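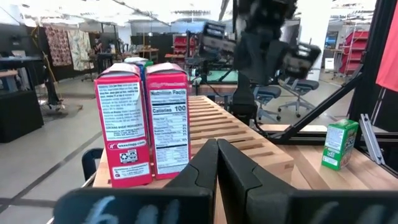 Bondel replied to my post last night and asked why I bother reading the side of the box at all when the store already puts a price per ounce on the shelf tag. Fair question. It needs more than one post, so I'm starting a thread.

The shelf tag tells you what the food costs by weight. It doesn't tell you what a serving is. Those are two separate problems, and I ran into the second one long after I thought I had the first one worked out.

I've kept a notebook of what we spend on breakfast since last October. Four people in the house, two of them teenagers. Before that I would have guessed breakfast was our cheapest meal. It was second after dinner.

Most of that was cereal. A box here lasts two mornings. Milk goes with it, and the milk was costing us more than the cereal in some months. I had never put the two together because they're in different parts of the store.

On serving size. The amount at the top of the Nutrition Facts panel is the amount every other line is based on. If you pour twice that, you double the calories, the sugar, the sodium and everything else. You also get half the number of breakfasts per box.

I got out the kitchen scale and had everybody pour a normal bowl without looking at the readout. The largest was 107 grams. The smallest was 49, and that was mine. I am not going to say who had the largest. He reads these.

So comparing two cereals by calories per serving doesn't work unless the servings weigh the same. Check the grams in parentheses. A light puffed cereal and a dense granola can both look reasonable on the calories line, and then the granola serving turns out to be a few spoonfuls.

What I do now is work out everything for the bowl we really pour. Price of the box, divided by the net weight in grams, times the grams in the bowl. Then add the milk. It takes a minute on a phone and you only have to do it once per cereal until the price changes.

Somebody asked about allergens. My sister's youngest can't have wheat, so when they stay with us I read the "contains" line first and then the full ingredient list anyway. Recipes change. A box you bought in spring isn't proof of anything about the box you buy in fall.

Also, corn or rice in the name doesn't mean it's wheat free. Plenty of them have malt flavoring from barley too, and barley isn't one of the things that has to be in the "contains" line in the US. If you're shopping for someone with celiac you have to look for barley yourself.

Store brands. I buy them at the Plalcombe Road market when they have them. For plain flakes and plain oat rings nobody here noticed a change. For anything with clusters they noticed right away and the bag sat there for a month. That was a waste of money, so clusters are name brand or we skip them.

Big bags are cheaper per ounce almost every time. They also go stale if you don't have a decent container. I got a tall one with a clip lid from the hardware store in Parnholm for 6 dollars and it has paid for itself. Write the date on masking tape and stick it on the bottom.

Oatmeal. Yes, I know. Four of you said oatmeal. A canister of plain oats is the cheapest breakfast in the notebook by a wide margin. Two of us eat it. The other two would rather leave the house hungry, and then they buy something at school, and I pay for that too.

The compromise is oats on school days for whoever will eat them, eggs twice a week, cereal the rest of the time. One box open at once. When it's empty the next one gets opened. That rule did more than any coupon.

Over the year it comes to a bit over 200 dollars less than before. I didn't count the container.

Correction to the post on milk: I said we go through two gallons a week. That was before the change. It's one and a half now, and I buy the half gallon separately because the third gallon was going bad.

Next I'm going to do the same thing with lunch meat. If you have your own bowl weights, put them in the replies. I'd like to know if 107 is unusual.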